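4. Do the handling rules help?

Our group followed the Takano checklist for recording gripper work at home. It has 44 rules, and we doubt that many of them matter. Rule 8 says to open the jaws fully before each reach – fine, easy to check. Rule 20 asks for "natural speed" and never defines it, so two of us scored the same clips differently. 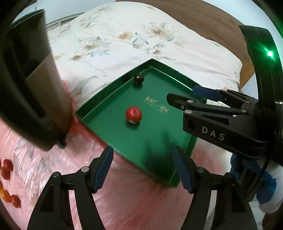

We logged 615 clips before September and still can't say the rules made them better. We had no group working without the checklist, so any claim of improvement would be a guess.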